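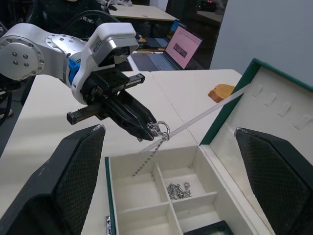

3 min read

Latifa Benjelloun's mother had left her a green jewellery box and no instructions. For most of January it sat on the kitchen counter beside the toaster. Then she took it to work.

Work was Westent, two rooms over a tile shop in Drevalton, where she and Naveed Jatoi were paid to find out which chores an arm could do. It could fold tea towels if they were all the same size. It could load a dishwasher, provided you didn't care how. The people at Skasatik wanted to know about small things in drawers and boxes, and were paying 2,000 a month to hear the answer.

"Necklaces," Naveed said. "You've brought it necklaces."

"It has to learn sometime."

He set it going and went to make tea. The arm came down over the tray, stopped, and came down a bit more. It closed on a chain and lifted. Latifa had her hands flat on her knees. The chain came up twisted, with the ring on top, and hung there over the compartments.

"That's better than I'd do," Naveed said from the door.

"You'd have dropped it."

"I'd have got my glasses first."

They gave it 50 tries. Naveed kept the tally on the back of a Kumarasinghe calendar, the hardware store one with the bad photo of the lake. By lunch he had run out of room and was writing over the lake.
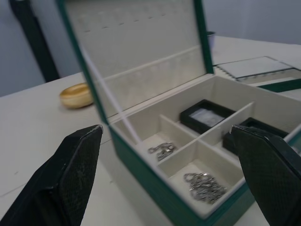
Naveed Jatoi

was the one who rang Skasatik, and he told them 40. Forty good ones out of 50, where good meant the chain ended up in the compartment it was meant for.

"And the other ten?" the woman asked.

"Wrong compartment, mostly. It took 2 chains at once and wouldn't let go."

"Could it do my mum's dresser?"

He looked over at Latifa, who was bent close to the tray, working at a knot with a pin. "Not yet," he said. "It can put a chain away. It can't untangle one."

When he hung up she had the knot half out. She didn't look up.

"She used to do this in front of the telly," she said. "Every Christmas. I thought she was just fidgeting."

"Do you want a hand?"

"No – go on and set up the next lot."

Search this site Enter keywords Go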